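The Planner Gets the Credit

Skenitz has a slide it shows to every visitor, and on it is one word: understanding. The company's planning software, Rothe, is supposed to look at a table, work out what is on it, decide where each thing belongs and send the arms off to do it. Change the object and it copes. Change the tray and it copes. I have sat through the demo twice, and the second time I asked to see what happens before the demo.

What happens before is a lot of people moving small things by hand. The model under Rothe was trained on 1263 recorded episodes, by the company's own count, and in all of them a person did the thinking. Someone chose the approach angle. Someone decided how hard to squeeze and when to let go. The software gets the path the grippers took, smoothed and cut to length, and learns to produce something like it.

Kirsten Mogensen, who runs the tooling side, doesn't hide from this. She calls the recordings "the expensive part" and the planner "the part people ask about." Her team wrote Hotton, the program that lines up the gripper tracks with the video and throws out takes where the two drift apart. It drops a take if the mismatch lasts longer than 230 milliseconds. I asked where that number came from. She said it was the first one that stopped the complaints. 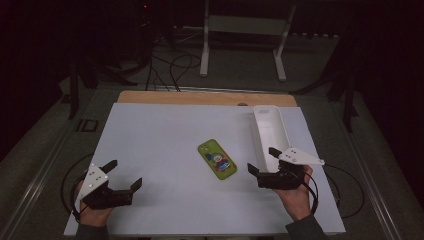

Two hands, two grippers and a long white tray on the board.

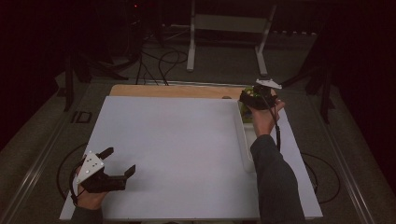 Ilse Lindemann thinks I am being unfair, and told me so at length over the phone one evening in January. Every useful controller was tuned by somebody, she said, and no one accuses a thermostat of cheating. If the policy puts the thing in the tray on a table it has never met, why should a customer care whose wrist it learned from?

I'd accept that if I had seen the table it had never met. The version of Rothe I watched was given 6 layouts, and 5 of them looked a great deal like the ones in the training set. On the odd one out, with the tray turned sideways, the arm stopped above the board and stayed there until an engineer pressed a key. The log said "replanning." It said so for as long as I stood next to it.

There is a competing view at Kimport, a smaller shop that sells perception software and nothing else. Its engineers would like the planning to be dull: find the object, find the tray, run a fixed motion, report an error when either one is missing. It makes for a poor slide. It also tells you which piece broke, and I couldn't get that out of Rothe or out of anyone standing near it.

Skenitz says a new release is coming, with more layouts and a better log. I have asked to bring my own tray.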